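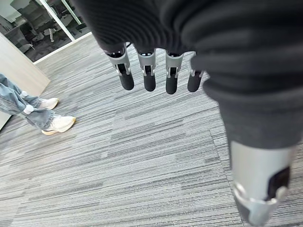 Vol. 4, p. 937

Carpet deodorizing powder is a dry household product sprinkled on carpet and vacuumed up later. Most kinds are baking soda with added scent. The Nemoletti brand went on sale in March in 26 scents – Tutex followed with an unscented powder.

Powder left in the pile can clog a vacuum filter. 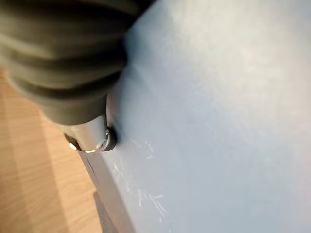 Bríd Tully has argued that most users apply far too much, and that a light dusting left overnight works as well.

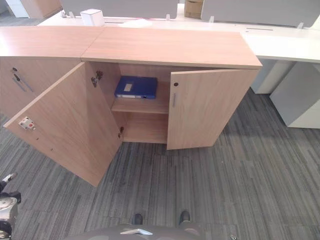
Storage cabinet with its doors open.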